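Nov 9, 2018

Slept badly because of the wind, and got up before the radiator was warm. I drank the coffee standing at the window in my coat. The street was still dark, only the bakery had light. I have decided to write these pages in English until the winter is over, even when I am tired, so here is the one for today.

The letter from Wihongi came at last. They will take 50 of the small lamps for their shop if the price stays where it is, and they ask for an answer before the end of the month. I read it two times to be sure that I understood the word "consignment," which I had to look up, and then I was less happy than before. Ignacio Manzano says we should accept. He always says this. I told him I want to sleep one more night with it, and he laughed and said I sleep with everything.

In the afternoon I was in the back room at Plistside, where the white table is. I had promised myself to finish the question of the table this week — how much of it we really use, and if it can stay against the wall when the new shelves from Jaltadell arrive. The shelves are deeper than I believed. I wrote down the wrong number in the store and now I must live with it, or send them back and pay 1280 for my carelessness with the transport and everything. I don't want to think of this sum again today. 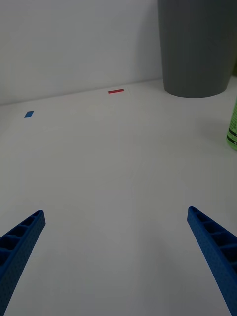
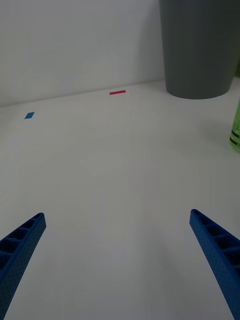

A table is for me the most important thing in a room, more than the chair and much more than the lamp, although lamps are what I sell. My grandfather had one in the kitchen which was full of knife marks, and he knew where to put the bread by them. With the white one I have no marks of this kind. It is smooth, and I like it for this, but the eye has nothing to hold on, and when I try to imagine boxes on it I always imagine them too small. So I took the red tape near the back as my point to begin. From the tape I made the layout in my head: paper and string toward the wall, the lamps in the middle, the finished boxes in front, where a person can lift them without bending over the others. I think it is good. I drew it in the notebook with a pencil, badly, and Ignacio asked if it was a map of a lake.

Also I thought about the color. White is beautiful in the morning, but late in the day it makes the gray of the shadows come forward and the room feels colder than it is. My sister would say to buy a cloth. I don't want a cloth. With a cloth you begin to iron, and then you are a person who irons for a table. Maybe only a warmer bulb in the ceiling. I have enough bulbs at home, this must be possible without money.

We talked about the wall too. Ignacio wants hooks. I want it to stay plain. We did not agree and we ate the rest of the almond cake, and after this it was not a big problem anymore. I said we can decide in March, when Andura sends the new catalog and we see if we need more place for the cables. He wrote "hooks, March" on his hand.

Came home at 8. The stairs smelled of somebody's onions. I made soup from what there was, two potatoes and the end of the leek, and it was too salty, but I ate it. I called my mother, who talked for a long time of the neighbor's roof and then wanted to hang up quickly because of the cost, as if it was still the old telephone.

I have not answered Wihongi. Before I go to bed I will write the first line, only the greeting, so that tomorrow the page is already started. I also must find the receipt for the shelves. I believe it is in the blue jacket, or in the book about birds, where I used it to keep my place.

New word today, besides "consignment": "flush," when two edges are at the same level. I want to use it for the shelves, if they will ever be flush with something.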